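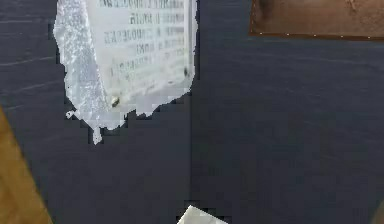
4. Setting up your league schedule

Do this after teams are entered (section 3). Schedule builder wont open with fewer than four teams.

1. Log in to Zivcombe League Manager, open Season, then Schedule.
2. Pick the conference. Hawthorne and Briltstead are the two sample ones - delete them or leave them, no effect on yours.
3. Set first and last week. Bye weeks go in now, not later.
4. Enter locked games. Rivalry games, homecoming, anything with a signed date.
5. Hit Build. A 22 team league takes a minute or two. Don't refresh.
6. Check the Conflicts tab. Red = same field, same time. Yellow = short rest.
7. Fix reds by hand. Yellows are up to you.
8. Publish.

CAUTION: Publish emails every coach on the list. No undo. Use Preview first.

Note: limit is 500 games per season, 100 on the free plan. Playoff games count toward it.

Note: importing from Kenosier? Save the file as CSV, dates as month/day/year. Team names have to match exactly, incuding spaces. "State" and "State " are two teams as far as the importer cares.

Changed a kickoff after publishing? Open the game, edit time, Save, then Resend. Only the two teams involved get the email.

Playoff brackets - section 5.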